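The second look

A small group working on laundry has found that a robot gets better at sorting clothes when it is made to admit what it doesn't know

Clem Brunton keeps a cardboard box of socks under his desk. They are all black, and none of them match. When visitors come to see the robots he tips the box out and asks them to find a pair, and most give up inside a minute.

"People think sorting washing is easy because they do it while listening to the radio," he says. "Then you make them do it with things they've never seen before, and they slow right down. They pick something up, turn it over, hold it to the window. We wanted to know whether the turning over was doing the work."

Brunton is one of four people behind Jarna, a project that has spent the past two years teaching a pair of robot arms to take a heap of clothes and put each item where it belongs. The results, set out in a report dated 29 April 2019, are modest by the standards of robot videos. There is no folding and nothing moves very fast. What the group has is a method for deciding when to act and when to have another look, and a set of trials that suggests the second look is worth more than a cleverer first one.

The trouble with a heap

Robots have been picking things out of bins for a long time. A bolt or a bottle keeps its shape, so once a machine has learned what it looks like from most sides, it can find it again. Clothes have no such manners. A shirt dropped on a table ten times will land in ten shapes, and the label or collar that would tell you it was a shirt may be hidden in nine of them.

A heap makes this worse. Where two dark items touch, the edge between them can vanish. A gripper sent to lift one of them may come up with both, or with a sleeve that turns out to be attached to something heavy at the bottom.

Mei Szabo, who wrote most of the software, started out with the usual answer, which was to gather more pictures and train a bigger model. It helped for a while. The model learned to name a towel from a corner. It became very sure of itself, and that was the next problem.

"It would say trousers, and it would say it with the same confidence whether it could see two legs or a scrap of cloth," she says. "When it was wrong it gave you no warning. You only found out from what was in the basket."

She spent most of one August going through the mistakes by hand. There were 509 of them, printed out and laid along a corridor in the order they had happened. The group walked up and down it for several days. Soledad Park, whose background is in the study of how people handle objects, was the one who put the pattern into words. In most of the bad cases, she said, she couldn't have named the item either. The model was being asked a question that had no answer yet.

Asking for less

The method that came out of that corridor is called Cindent. The name has no meaning; Brunton says it was the first one that nobody in the group objected to.

It works in two parts. The first is a change to what the model is asked. Instead of naming one item, it gives a spread of possible answers with a weight on each. A piece of black cloth with no edges showing might be given nearly equal weights for a T-shirt, a pair of leggings and a pillowcase. A piece with a visible waistband would have most of its weight on two or three kinds of trousers and shorts.

The second part looks at that spread and picks what to do. If the weight is mostly in one place, an arm picks up the item and puts it away. If it isn't, the system has a short menu of small moves that might sort the matter out. It can lift a fold by a few centimetres and lower it again. It can drag an item sideways on to bare table. It can hold something up by one point and let it hang while a camera takes another picture, or it can pass the item from one arm to the other so that it hangs from somewhere else.

Each move costs time, and the system has learned how much each tends to tell it. Dragging is cheap and often enough. Passing from arm to arm is slow and, Szabo says, the machine rather avoids it, though it is the best way by far to tell a shirt from a dress.
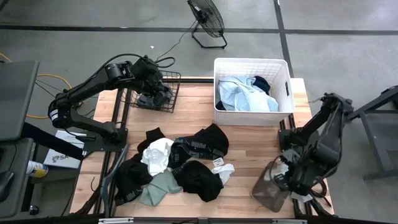

Dark clothes make up a large share of the test loads, and that was Park's decision. Early on the group had been using bright things bought for the purpose, and the scores were flattering. She went home, came back with a bag of her own washing and asked for the trials to be run again. The scores fell sharply. Since then the loads have been drawn from what people in the building own, with sports kit, work clothes and household linen mixed together.

The table has stayed much the same throughout. The arms are fixed on opposite sides and have containers within reach, and the clothes go between them. Brunton was keen to keep it simple. He had worked before at Greenberg, a firm that builds packing lines, and had seen projects there spend their whole budget on a better hand.

"You can always blame the gripper," he says. "We said at the start that we wouldn't change it, so that if the numbers moved we'd know why."

What the numbers say

The main trial used 100 loads. Each was sorted once by the older system, which names an item and acts, and once by Cindent, with the clothes tumbled into a fresh heap in between. Both used the same arms and the same pictures for training. The only difference was whether the machine could choose to wait and look again.

The older system put at least one item in the wrong place in more than half of the loads. With Cindent the share dropped to less than a fifth. It was slower, as the group had expected, but by less than they had feared. A typical load took around 8 minutes, and much of the time lost on extra moves was won back because there were fewer double picks to undo.

The result that pleased Szabo most was a smaller one. When the group checked which items had been given a second look, they were largely the same ones that people hesitated over when shown the same pictures. She hadn't trained it to copy people. It had been trained only on whether its guesses turned out to be right.

There are things it does badly. Socks are one, and Brunton's box is there for a reason. Two socks that differ only in the length of the ribbing look alike in every position the arms can hold them, so the system goes through its whole menu of moves, learns nothing from any of them and then guesses. Park would like it to stop sooner. At present it has no way of knowing that a question can't be settled, only that it hasn't been settled yet.

Items turned inside out are another weak point. So is anything with long straps, which tend to bring the neighbouring clothes along with them. The report gives these a section to themselves, and it is longer than the one on the main trial.

A cautious reception

Alaric Tran, who runs the automation side at Dillon, a commercial laundry company, has read the report twice and visited once. He was polite about it and not in a hurry to buy anything.

His plants handle hotel sheets and staff uniforms, and the sheets are already dealt with by machines built for sheets. The uniforms are where he has people standing at tables. A good sorter there is many times quicker than the robot, and doesn't need a level table or steady light.

"I'm not short of speed, though," he says. "What costs me is a jacket that goes into the wrong wash. If a machine could tell me which ones it wasn't sure of, and leave those to a person, I'd be interested in that even if it only did the easy ones."

That use wasn't in the original plan. The group had thought of the second look as something the robot would do alone. Since Tran's visit they have added one more entry to the menu, which is to put the item to one side and ask. In early tests it asks too often in the first few minutes of a load and then hardly at all, and Szabo hasn't yet found out why.

Marisol Mahmoud, the fourth member of the group, looks after the trials themselves. She makes up the loads, tumbles them and checks every item at the end against her list. She has handled the same clothes so often that she can name most of them by touch, and she has views on how the work is described. She dislikes hearing that the robot is unsure, or that it wonders about something.

"It has a set of numbers and they're either bunched up or they're spread out," she says. "When they're spread out it does the thing that has bunched them up before. I don't think you need more words than that."

She is also the person who decides when a load is retired. Clothes that have been picked up many times by a gripper start to stretch at the points where it takes hold, and a stretched item is easier to recognise. A few months ago she noticed that a grey jumper was being sorted correctly every time, from any angle, and found that one cuff had been pulled into a shape like a spoon. The jumper was taken out and the trials it had been in were run again without it. The scores went down slightly. Those are the ones in the report.

The next set of trials will use two heaps instead of one, with the arms free to move things between them. Szabo expects it to go badly at first. Mahmoud has started asking people for their old tights.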